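Home | Build Guide | Parts | Set-up | Downloads | Forum

Parnatik Kitchen Arm — Build and Set-up Guide
Section 4: Preparing the sink task 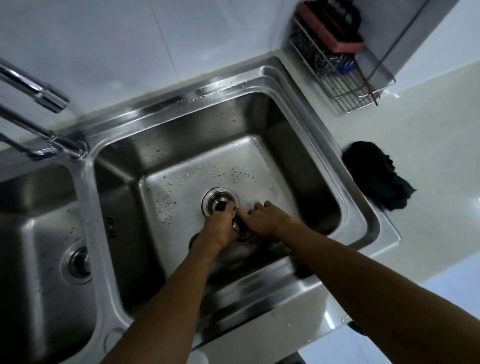

Fig. 4a. Both hands on the strainer basket in the right-hand bowl.

Record the task by hand before you run it on the arm. The software needs a clear view of both hands and the drain.

1. Put on the head camera and tilt it down until the whole drain ring is in view.
2. Start a new recording at 300 frames and name it after the sink, not the person.
3. Grip the top of the strainer basket with the left hand. Rest the fingers of the right hand against its rim.
4. Lift the basket slowly, hold it for a moment, then put it back.
5. Repeat until you have more than 2,000 usable frames.
6. Copy the files to the workshop machine and run the Sulto import script.

Note: Polished steel throws bright highlights. If the import stops with error 326, lower the exposure one step and record again. Clem Stubbs keeps a list of settings for the Fodthorpe sinks — ask for it before making your own.

Caution: Keep the arm's power supply off the worktop and away from the tap. Do not switch the arm on while anyone has their hands in the bowl.

Gripper pads for wet metal are covered in the next section.

Revised May 19, 2020, A. Farquharson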